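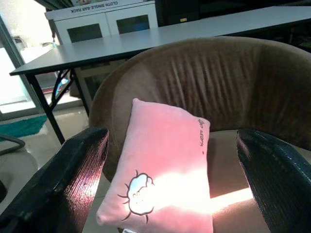

A pink cushion in a patch of sunlight.

GROLOMEL OPENS REPAIR COUNTER FOR CUSHIONS, PILLOWS AND THE THINGS PEOPLE SIT ON

Home textiles shop will restuff, restitch and, where necessary, break bad news

Grolomel, the home textiles shop on Iyer Street, will open a repair counter in October for cushions, bolsters, seat pads and floor pillows. Customers can bring in anything soft that has gone flat, split at the seam or been loved beyond its design limits, whether or not it was bought at Grolomel. Receipts are not needed. Explanations are optional and, in the shop's experience, rarely complete.

The counter grew out of a trial last winter, when the shop put a handwritten sign by the register offering to restuff "a few" cushions. It took in 185 before the sign came down. Many had spent years at the bottom of a closet, where their owners had put them while deciding what to do.

"People apologize when they hand them over," said Segundo Tamayo, who runs the workroom at Grolomel and will manage the counter. "They talk about a seat pad the way you'd talk about a dog you forgot to walk. It's a seat pad. We open it up, we take out the lumps, we put in new filling. Everyone can calm down."

Repairs fall into four groups: restuffing, seam repair, zipper replacement and full re-covering. Most restuffing jobs will be ready in a week. Zippers take longer, as Tamayo insists on matching the color and has been known to reject a beige for being the wrong beige. Re-covering is priced by size and fabric, and customers may supply their own material provided it can go through a sewing machine. One trial customer brought a piece of shower curtain. It was returned with thanks.

The shop has set aside 200 yards of end-of-roll fabric for patches and piping, offered at no charge with any paid repair. The selection leans heavily toward mustard, the result of an ordering decision made some years ago that management has asked not to discuss further.

Old filling that is clean and dry will be fluffed and reused where possible. Filling that is neither will be thrown out, and the customer will be told so politely. The counter will not accept mattresses, beanbags or anything currently in use by a cat.

Grolomel will also hold an evening class, Petar, named after the shop's oldest sewing machine, which is heavy, green and in better working order than most of the staff. The class covers hand-closing a seam, fitting a zipper and judging how much filling is enough. Tamayo says beginners always use too much. "They want it to look like the store display," he said. "Then they sit on it and slide off."

The workroom has been fitted with new shelving and a second cutting table by Tranine, a local joinery firm, and can handle up to 2,000 repairs a year. The shop does not expect to need all of that capacity, though it said the same about the sign.

The repair counter is at the back of the store, past the curtains. Drop-off is open from 10 a.m. to 4 p.m. during October, with longer hours to follow if the workroom keeps up. Class sign-up is at the register.

Media contact: Segundo Tamayo, Grolomel workroom. Please call before noon, when the machines are quieter.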